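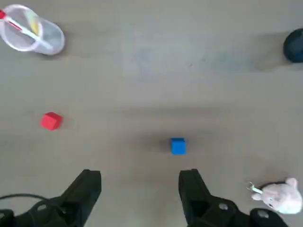 Farzad Khosravi
Contributing writer

The first thing Si-eun Han teaches a newcomer is to keep the elbow low. If you hold the elbow high, she says, the shoulder gets tired, and after the shoulder gets tired the robot learns from a tired person.

I came to the workshop of Jatoi on a rainy morning in July, to see how a small company shows its robots what to do. Jatoi has 11 employees and occupies one floor above a bicycle shop in Pruklow. It does not write instructions for each movement of the arm. A person moves a light copy of the arm by hand, the real arm on the table follows, and everything is recorded: the angles of the joints, the opening of the fingers, and the view from a small camera near the gripper. One such recording is called a demonstration. For one task they usually want 200.

The task on that day was simple to say. Pick up the blue cube and put it down beside the red one. The other objects on the gray table were there to be left in peace, among them a clear plastic cup lying on its side and a pink plush animal very near to the gripper.

"If the table is too clean, the robot learns only the clean table," explained Fahad Paracha, who started the company together with Han. He is a tall man who speaks softly and moves the objects between the recordings, a few centimeters here, a quarter turn there. He has no list for this. I asked him whether a computer could choose the positions better than he can, and he thought about it for a long time. "Perhaps more evenly," he said.

Han made 29 demonstrations before the first pause. To watch her is a little like watching somebody who irons shirts. She comes down to the cube slowly, waits for a short moment above it, closes the fingers, lifts. The waiting is on purpose. In her experience a robot which was taught by hasty people closes its fingers too early, and then it pushes the cube away and follows it over the table.

Then it was my turn. The copy of the arm weighs less than I expected, and at first this was a difficulty, for my hand trembled and the real arm trembled too. My first demonstration took 48 seconds. I touched the cube from the side, went back, and tried again from above. I wanted to delete it, but Han told me to leave it in. She keeps some recordings with a mistake, provided that the person repairs the mistake calmly. A recording where the person gives up she throws away.

Not everybody agrees with her. Fiorella De Luca, an engineer who worked before at Sindwood and now advises several workshops in the region, prefers to keep only clean demonstrations and to collect the corrections later, when the robot already works alone and a person takes over by remote control at the moment it goes wrong. "Then you correct the errors of the robot," she told me on the telephone. "The errors of Farzad are maybe not so interesting." Han laughed when I repeated this to her. The two women have discussed the question since their student years, and they still send each other results.

The customer for this work is Ronach, a maker of wooden puzzles, who would like an arm that sorts returned pieces into their boxes. The cubes are only practice for it. The real pieces are thin, and Paracha is still not satisfied with the fingers - he has been filing new tips in the evenings.

In the afternoon the rain stopped and the light from the window changed. Han did not close the blinds. She put her elbow low, took the handle, and began the next one.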